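Skavis releases planning update for two-armed robots

Sep 22, 2025 -- Skavis has published version 11 of its motion planning software, developed with the perception group at Nisbet. The release replans both arms together when the robot's view is tilted, and it was checked in 4,000 simulated runs across 10 room layouts.
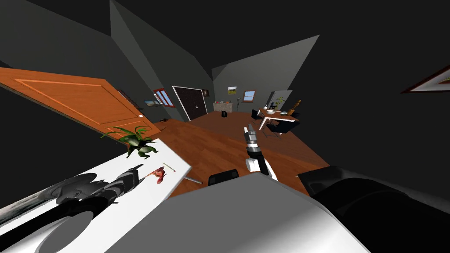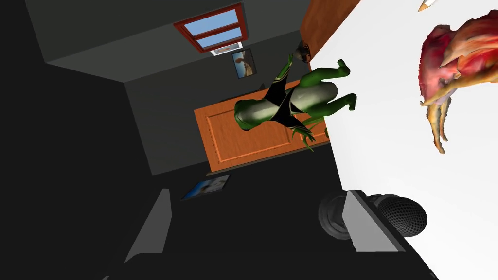
Simulated room with an orange door and a white tabletop, in two robot views. Renders: Skavis

Wiebke Brinkmann, who leads the work, said that errors in the estimated camera angle had been the main cause of failed grasps in the March version. Existing licence holders will receive the update free of charge -- the older planner will be supported for a further 5 months.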